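Teaching an Arm to Do Laundry: Project Report
Kaiwen Qiu and Guoqing Zheng, 17/11/2018

Our arm at the door of the laundry machine, navy cloth in the gripper and a black garment still in the drum.
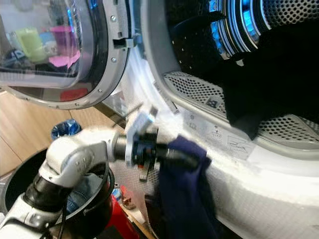
Aim

We wanted a set of recorded examples good enough for a learning system to copy the job of moving clothes between a bucket and a front-loading machine. Our proposal promised 200 usable examples. We have 131, and the proposal has since been moved to a folder we don't open much.

Method

One of us drove the arm by hand control while the other reset the clothes and kept the log. Each example began with the door open and ended when the gripper let go of the last item. Joint positions were saved with the video by Vostulura, a logging program Guoqing wrote in June and has been apologizing for ever since.

We agreed on 3 rules. No touching the clothes once recording had started, no pulling on the door, and no saving an example just because it took a long time to get.

The third rule was the hard one. Kaiwen once spent most of an afternoon on a single sock and still argues that it should count.

What went wrong

Dark clothes were a poor choice. Black fabric piled in a drum gives the camera very little to work with, and the driver couldn't always tell one garment from two. Denim was easier to see but heavy, and it slid out of the fingers if we gripped it near a hem.

The lip of the drum caught sleeves. We learned to lift first and pull second – a habit that shows up in the later examples and is missing from the early ones, so the set teaches two styles at once. Whether the model will pick the better one is a question for next term.

We also threw out a full day of recordings when the video and joint clocks turned out to be 3000 milliseconds apart. In playback the arm appeared to see the future.

Next steps

Record the missing examples with lighter colours, relabel the early ones by style, and fix the clock check in Vostulura so it complains before we start. Guoqing has the log; Kaiwen has the sock.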